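Shovel Test Survey of the Caldeira Parcel, Gondstead
Project report, field methods course
Rui Paiva

1. Purpose

The Caldeira parcel is a former mill lot on the east bank of the Brandcombe. The town plans to build a boat storage shed on it. The course was asked to find out whether intact deposits survive below the plow zone, and how far they extend toward the river.

2. Methods

A baseline was laid along the north fence and shovel tests were placed at 8 m intervals. Each test was 50 cm across and was dug in 10 cm levels until two sterile levels had been reached. Soil was passed through quarter-inch mesh. Color was recorded against a standard chart — always on moistened soil — and each profile was drawn before backfilling. Tests containing brick or worked stone were followed by additional tests at half the interval.

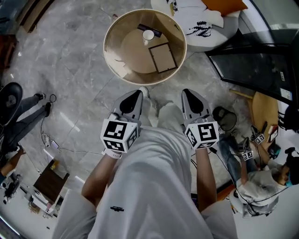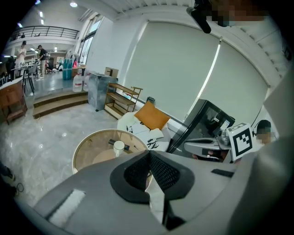

Department of Anthropology and Archaeology, Esow College

3. Results

Most tests on the upper part of the lot showed a dark brown plow zone over yellowish sandy subsoil. Finds there were window glass, cut nails and coal, all mixed. Closer to the river the sequence changed. Seven tests cut through a layer of gray silt, and under it a buried topsoil with charcoal flecks and quartz flakes. No pottery was found in the buried soil.

The mill foundation shown on the old insurance map was not located. One test hit mortared rubble, but the stones were not in courses and may be demolition fill.

4. Discussion

The silt probably represents flooding after the mill dam was raised. If so, it sealed the earlier surface and protected it from plowing. The flakes cannot be dated by themselves. A charcoal sample has been set aside, but the project budget of $1,000 was spent on equipment and transport.

5. Recommendations

The shed should be moved upslope of the silt boundary. If it cannot be moved, two test units should be opened in the buried soil before grading starts. Field forms and profile drawings are filed with the department.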